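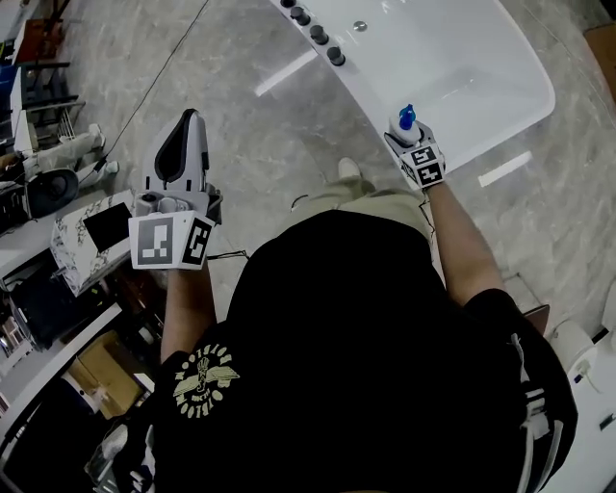
Putting the Odberg comics in story order is a job most guides make look easier than it is. They hand you a list of years, tell you to file by it, and leave you to find out at issue three that half the years came off a trading card. I don't trust any list I can't check against a page. It's slow, fiddly work, the sort you end up doing bent over like somebody going along the rim of a bathtub with a spray bottle, and you will go over the same spots more than once. If that sounds bad, read them in publication order and be happy.

What you need: the comics themselves, the two Flinside annuals, and a spreadsheet. The tie-in novels help, but I wouldn't start there.

Step 1. Make one row per story. Do not make one row per issue. Several issues carry a backup strip set decades away from the lead, and "Ekora Burning" runs across two issues with a gap of months in the middle.

Step 2. Write down only what the page says. If a caption reads "Year 178 of the Charter," that goes in the date column. If a character says the war ended "a lifetime ago," that goes in the notes column. People love to turn a lifetime into 50 years. Why 50? I've asked on two boards and got nothing but links to other people's lists.

Step 3. Split framing stories from flashbacks. The Stanciu issues are the worst for this. The old captain tells the tale in one year and lives it in another, and the fan wiki files the whole thing under the year of the telling. Give it two rows and link them.

Step 4. Handle the annuals with care. The timeline printed in the back of the second annual looks official. It also puts the fall of Ekora 12 years before the station was built, going by the lead story in the same book. I mark anything that comes only from that timeline with a question mark, and I leave the mark there.

Step 5. Sort. Undated stories go after the last event they mention, in a separate color. You'll be tempted to squeeze them into a gap because it looks tidy. A ship's paint job or a new haircut is weak evidence, given how often the colorist changed.

Step 6. Check the letter columns. The editor sometimes answered questions about dates there. He also contradicted himself in the November issue, so treat his answers as one more source with a question mark.

Last updated Thursday, August 7, 2014. Corrections welcome if they come with a page number.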